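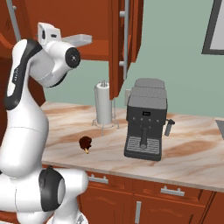 图1 仿真厨房，遥操作录制中的一帧。夹爪张开，台面右侧为咖啡机。

7月 下午

今天继续录厨房场景的遥操作示范，任务是“关上柜门”和“按咖啡机按钮”两项。场景沿用Wuvside那套，大理石台面，红棕色木柜，参数没改。操作端用Gotitz主手，Edileuza Medeiros上午操作，我下午接。

累计录了208条，筛完留94条。丢掉的主要是三种情况：
一、起步时主从没对齐，前几帧手臂猛跳一下；
二、操作者中途停下来想路线，末端悬着不动，时间太长；
三、夹爪碰到柜门边缘后穿模，这种全部作废，不修。

对齐的问题上午出现得最多。原来的做法是踩下脚踏就立刻接管，主手和仿真里的手臂差多少就补多少。现在改成先比较两边的关节角，差值超过阈值不让接管，操作者把主手挪到位再踩。改完以后我又录了14条，起步没有再跳。阈值暂时写死在启动脚本里，还没放进配置文件，谁有空挪一下。

柜门这一项：开着的门是斜着朝外的，手臂从下面抬上去，腕部很容易先蹭到门板。Edileuza的办法是先往台面方向送，等夹爪过了门边再抬，最后用手指侧面推门。我开始是直接去夹竖拉手，夹是能夹住，可是一转门，腕关节就接近限位，主手这边也拧得很别扭。后来统一按她的推法录。之前夹拉手的那几条单独放一个目录，不混进训练集，两种策略放一起怕模型学成中间的。

咖啡机这一项：按钮小，一排四个，挨得近。夹爪张开着去按，两根手指的位置不好判断，常常按到旁边那个。试过先把夹爪合拢再靠近，好很多。所以定下规矩：离开初始位姿以后先合夹爪，再往机器方向走。初始状态仍然是张开的，与其他任务一致。还有一点，靠近时别从出水口正前方进，从侧上方下来，不然腕部会挡住操作者看按钮的视线。

视角：现在操作者看的是手臂侧后方这一路，手臂占了画面左边一大块，看台面深度比较吃力。Edileuza提议加一路腕部相机的小窗。我试了，小窗放在右上角，帧率掉得不多，可以接受。注意小窗只给操作者看，录制的观测仍按原来的相机列表，不要顺手加进去，否则与前面的数据对不上。

台面上靠近手臂的那个深棕色小物件是随机摆放脚本放的，这两项任务都不用它，当干扰物留着。有3条里夹爪把它碰到了地上，任务本身完成了，我先标成“成功，有碰撞”，要不要用等和Lillgate那边对过标准再定。

手感记录：主手的平移比例从一比一降到零点六以后，按按钮稳了，但推门要中途松脚踏重新摆一次手，轨迹里会有一小段停顿。推门还是用一比一。两项任务的比例分开存，文件名里写清楚。

回放检查：留下的全部按关节指令重放了一遍，大部分能复现，按钮那项有几条重放时偏了一点，没按下去。怀疑是录制时间戳和仿真步长没有严格对上，今天没查完。日志放在Christodoulou目录下，按录制顺序编号。

待办：
阈值挪进配置文件
查时间戳，先看按钮那几条
按钮任务补录，从左边第一个按钮开始，四个都要有
问Lillgate碰撞怎么算
主手脚踏的线有点松，接头先用胶带固定了，换线之前别拉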